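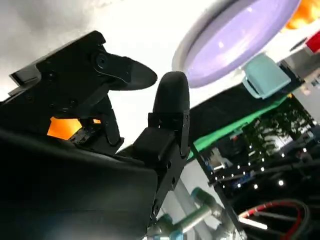
The purple plate at our practice table.

Table setting and tidying helpers wanted — Plavura practice room

Plavura is a small studio that prepares tableware sets and play food for nurseries, family cafes and children's corners in libraries. We are looking for 7 people who will join our autumn sessions and help us decide which pieces belong together on one table. The sessions take place in October, in our practice room on the second floor of the Cantero building.

What you will do

In each session you receive a card with a small task. You put a toy on a plate, you move a mug to the other side, you clear the table and you set it again in another order. The tasks are simple and you do not need any experience with children or with kitchens. After each task you tell us in your own words what was comfortable and what was not. We are interested in small remarks, for example that a handle is difficult to take from the left, or that a toy rolls away when the plate is moved.

You will also help to compare colors. Our present set is called Trovine and it is made in soft tones. We would like to know if the pieces are easy to find on a white table, also when the lamps are on and the surface reflects the light.
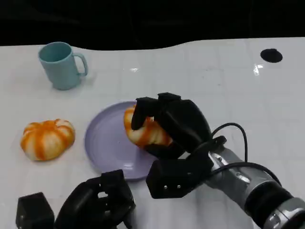
Lavender plate, teal-blue mug and two striped pumpkins on the white table.

The pumpkins belong to our seasonal group, which we call Zovo. They go together with the plates and the mug in most of the tasks. Please do not bring your own dishes or toys, everything is prepared in the room.

Who can apply

You are 18 years or older and you can stand or sit at a table for the length of one session. Left-handed people are very welcome, we had too few of them last year. You should understand written instructions in English, but your spoken English does not have to be perfect (mine is also not). If you use a wheelchair, tell us before your first visit and we will reserve the lower table.

Time and payment

One session takes 2 hours, with a break. We ask every participant to come three times, on different days. The payment is 29 dollars for each session and you receive it at the end of the visit. Tea, coffee and water are offered in the break. We cannot pay for travel or parking.

If you must cancel, please write to us one day before, so that another person can take your place.

How to apply

Send a short message to Telmo Echevarría through the contact form on our site. Write "table sessions" in the subject line and include:
your name and a telephone number
which hand you prefer to use
the hours when you are usually free, morning or afternoon
any allergy to rubber, foam or cleaning products

A résumé is not necessary. We answer all messages, but it can take up to seven days — please be patient with us. Persons who took part in our spring sessions can apply again and should mention it in the message.

Posted May 18, 2019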